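Is a Kitchen Sink Really Cleaner Than a Doorknob?
Ask the Doubter — science for kids who don't believe everything they hear
By Hashini Kanagaratnam
2019-09-20

You have probably heard somebody say that the kitchen sink is the dirtiest spot in the whole building. Maybe a teacher said it. Maybe your cousin said it with his mouth full. I have heard it so many times that I stopped believing it, and then I got annoyed with myself, because not believing a thing is no smarter than believing it if you haven't checked.

So let's check what we can. We'll use a small office kitchen, the kind grown-ups wash their mugs in.

First, what does "dirty" mean?

People use one word for two different things. There is dirt you can see, like crumbs, coffee rings and a noodle stuck to the wall. Then there are germs, which are living things too small to see. Some germs can make you sick, and a lot of them don't do anything to you at all.

A counter can look spotless and have plenty of germs on it. A counter covered in flour can have very few. When somebody tells you a place is dirty, your first question should be "Which kind?" If they don't know, they are guessing.

Why do germs like sinks?

This part of the claim is fair. Most bacteria (one big group of germs) need water and something to eat. A sink gets both. Bits of food go down the drain, the drain stays damp, and it's dark in there. A doorknob is dry most of the time and doesn't have much food on it.

But look at what the claim leaves out. You touch a doorknob with your whole hand, and then you scratch your nose. When was the last time you put your hand down a drain and then scratched your nose? Having more germs in a spot doesn't always mean the spot is more likely to make you sick. It matters how the germs would get from there to you.

What's in the room, and does it help?

Kitchens like this are planned so that washing is easy. That's what the companies selling them say, anyhow. A catalog from Malow, which makes kitchen cabinets, promises "a kitchen that practically cleans itself." I have never met one of those. Somebody still has to pick up a cloth.

Some of the ideas are good, though, and you can look for them yourself.

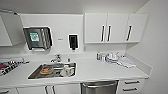
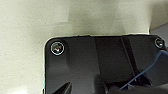
First picture: the kitchenette, with its sink, faucet, soap dispenser and paper towel dispenser. Second picture: a close look at two screws in a dark plastic panel.

Start with the sink. It's stainless steel, a metal that doesn't soak up water and doesn't rust easily. Old wooden counters can soak up spills. Steel can't, so you can wipe the mess off. Does that make steel "germ-proof"? No. Germs can sit on steel perfectly well. It's just easier to get them off.

Next, the counter. Where it meets the wall there is a low lip that sticks up. It's called a backsplash, and its job is to stop water from running down the crack at the back, where you could never reach it with a sponge. I think this is the cleverest thing in the kitchen, and it's only a little strip.

Then the white. People paint kitchens white because it looks clean. I don't trust this one. White shows you coffee drips and ketchup, so you know where to wipe, and that's useful. It shows you nothing about germs.

Now the screws. Why bother with those? Look at how they sit. The one near the rounded corner is down in a little round pocket, and the plastic has ridges and creases too. Every pocket and crease is a place where dust or grease could settle and a flat cloth would slide right over. I can't tell from a photo whether anything is hiding in there, and neither can you. But if you were asked to clean a plastic panel like that, you'd want a small brush.

Does soap kill germs?

Careful! A lot of books for kids say it does. Plain soap can break some germs apart, but much of its work is loosening. It helps grease and germs let go of your skin so the water can carry them away. That's why rubbing matters, and why a quick dab under the faucet doesn't do much. Try for 20 seconds, and get between your fingers.

Drying counts as well. Wet hands pass germs along more easily than dry ones, so the paper towel isn't only there to keep your sleeves dry.

What about special sprays?

A spray called Curora says on its label that it "defeats invisible dirt." Read that again. What is invisible dirt? Germs? Dust? Ghosts? If a label doesn't say what it removes, ask why. For most crumbs and spills, a clean cloth, warm water and dish soap will do the job. Notice I said a clean cloth. A sponge that has been sitting in a puddle since February is going to spread more than it picks up.

Try it: the glitter test

You'll need hand lotion, a pinch of glitter, paper towels, a sink and a grown-up who won't mind.

Rub a little lotion on your hands and sprinkle on the glitter. The glitter is pretending to be germs. Wipe with a dry paper towel and look. Rinse with plain water and look again. Now wash with soap for 20 seconds and dry. Write down what you saw each time, even if it isn't what I told you to expect.

When you're done, wipe the glitter up and put it in the trash. Please don't rinse big clumps of it down the drain.

One warning about our test: glitter is enormous next to a germ, and it can't grow. So it shows how washing moves stuff off your skin. It doesn't prove your hands are free of germs. If your results disagree with mine, wash your hands and run it again.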